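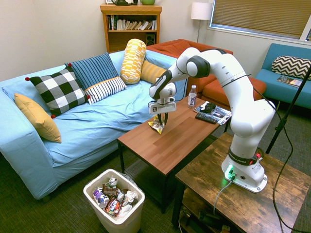 **How long should a robot arm demo run at an open day?**

Ten minutes per group, with five more for questions. Any longer and the people at the back start checking their phones.

I learned that one the slow way. Last February I helped Ragnvald Solheim put on the living room demo at the Brostov open day, and this page is what I'd tell anybody about to try the same thing (and you should, it's a blast!).

## Pick one job

Ours was clearing the coffee table. Everybody gets it right away, even the little kids, and you don't have to explain a thing before the arm starts moving. We used a Franka Emika arm with a two-finger gripper, set up on a side table so it could reach across. Chip bags and candy wrappers are great for this. They're crumpled and shiny, they never land the same way twice, and people lean in to see if the fingers will get a good pinch.

Leave a few things on the table that the arm is supposed to ignore. A water bottle, a magazine and a couple of remotes do fine. Somebody always asks how it knows the difference, and there's your opening to talk.

## Set up the room

1. Put the arm down first, then move the furniture to suit it. I did it backward and had to drag a couch twice.
2. Run the arm through its whole reach at slow speed with no visitors in the room.
3. Mark a line on the floor with tape. Visitors stay behind it while the arm is powered.
4. Decide who holds the stop button. That person doesn't give the talk.
5. Keep the trash can close. Short trips look better, and you get more pickups into ten minutes.

We practiced with 27 snack wrappers in a grocery sack, which got us through the morning. By two in the afternoon they'd gone flat and limp, so bring spares!

## Talk while it works

Say what the arm is about to do, then hush and let people watch. If it misses, say so and let it try again. My Purino group saw three misses in a row and clapped louder than anyone when the fourth one held.

Good questions to have answers for:

- What happens if I put my hand in there?
- Can it do dishes?
- How much does it cost?

That last one comes up every single time. Ask your host beforehand what they'd like you to say.

## Afterward

Park the arm, power it down, and only then pull up the tape. Brostov had 638 visitors through the building that day, and the carpet showed it, so borrow a vacuum before everyone heads home.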